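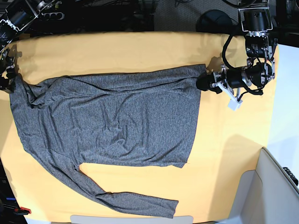 Our laundry is getting folding robots and I'm a nervous wreck. What happens to the folders?

I've been at a mid-size laundry for 9 years (hotel linens, plus a lot of personal clothing from care homes) and management just told us the Endix folding arms start in January. They swear no layoffs. I love my crew and I'd really like to hear from people who have been through it, good or bad!

Posted by foldingmama_Surkum, 03/10/2025 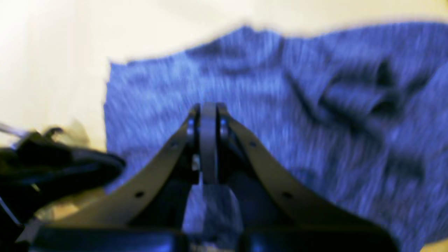 brellness_bill
We got them. Nobody was let go but they didn't replace people who left either. Ask about that. Also ask who clears the jams.

Čierny
Oh, I remember that feeling, so let me send you a big hug first! We have two arms working at one table and 6 of us on the shift. Towels and plain shirts went over fairly quickly, but anything soft and crumpled still gives them trouble, and a sleeve can disappear under the body of a sweater so easily (it does for me too, after all these years). My own day is different now. I used to fold 200 pieces before lunch and now it's closer to 50, the fussy ones, and the rest of my time goes to sorting, checking and

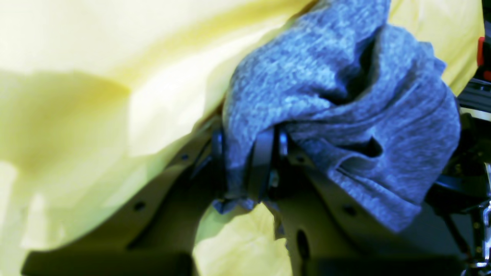
showing the newer folks how to set a garment down so the grippers can find a hem. My wrists are happier, I'll say that much, though I do miss standing across from somebody and chatting while we worked. Do ask for the training in writing, and ask whether the checking job pays the same as folding. Ours didn't until we brought it up.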